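Equipment notes: what we asked for, and what we are getting

The spring equipment round closes at the end of March, and as of Saturday I have received a single written request. It came from Deming Duan, it ran to one line, and the line was "more cable." Deming, I have put you down for more cable. Please tell me how long and with what on the ends.

For everyone else, some background before the planning meeting. The Grodska rig has been in steady use since the fall, and the budget we wrote for it was mostly a budget for the things that looked expensive: the hand-held grippers, the cameras, the computer that keeps up with them. Those lines have held up fine. What has drifted is everything under them, the stuff nobody puts in a proposal because it sounds like a shopping list. Fingers. Tabletops. Baskets, bottles and the rest of the household goods we pick up and put down all day.

Fingers first. Meifang Liao wants spares treated as a consumable, like printer paper, and after a look through the drawer I agree with her. We budgeted for them as if they were furniture. The proposal is 40 to start with, bought in one order, with a box on the shelf and a sheet taped to the box. You take one, you write it down. I will be checking the sheet, and I will be insufferable about it.

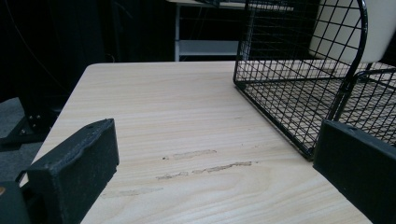
Tabletops are a harder sell. Vaughan Rakena has been asking for a new table since before I took over this column, and his case is that a finish with scrapes in it ends up in every recording made on it. Jingyi Cai's case is that people's kitchens have scrapes in them too, and that a system trained only on perfect tables will be in for a shock when it meets hers. Both of them have explained this to me at length, separately, while I was trying to eat. My plan is to buy one new top and keep the old one, and swap them by the week. Vaughan gets his clean surface, Jingyi gets her kitchen, and I get to finish a sandwich.

The quote for the new top is from Nekcombe, who will cut it to size. They will also cut a cable hole if we tell them where. Please agree on where before I call them. Last time I called a supplier with an open question on behalf of this group, I was on hold through most of an afternoon and came back to find the question had changed.

Now, the big item. Gu has offered us a pair of arms on a lease, and Qianru Han has gone through the paperwork more carefully than I would have. The monthly figure is tolerable. The delivery charge is less so, and there is a line called "commissioning" that seems to mean a person comes over and plugs it in. Reltstead will sell us a similar pair outright, with a longer wait and a shorter warranty. Qianru's spreadsheet has both options side by side, including floor space, power and a row for whoever ends up answering the phone when something stops. That row has my initials in it. I didn't put them there.

My own view, for what it's worth, is that we should hold off until the summer. The arms will need the same objects, the same tables and a lot more of Deming's cable, and I would like those settled before we have something on a lease watching us look for a basket. We can keep recording by hand in the meantime. It costs us people's time, I know, and the sign-up sheet for two-handed sessions is looking thin. 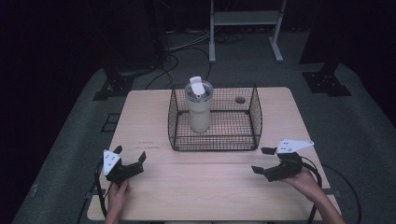

Household goods get their own line this year, set at $1,000, and it is to be spent at ordinary stores on ordinary things. Anything you would find on a counter or in a sink qualifies. Buy 2 of whatever you choose, the same size and color, and put the second one away in the cabinet with a label on it. We have lost good sessions to a mug that broke and could not be matched. If you want to bring something from home, that's kind of you, but assume it will be dropped, and don't bring your grandmother's.

Receipts go in the folder by the door. A photo of a receipt is fine. A photo of a receipt taken at night in a parked car is less fine, and you know who you are, and so do I, because I spent a while trying to tell a 3 from an 8.

Still open: whether the floor gets cable covers (Meifang says yes, Deming says he knows where to step), and whether the sessions room needs its own small tool kit, so that the hex keys stop migrating to Vaughan's desk. Send me a sentence on either before the meeting. Send me two sentences if you want money.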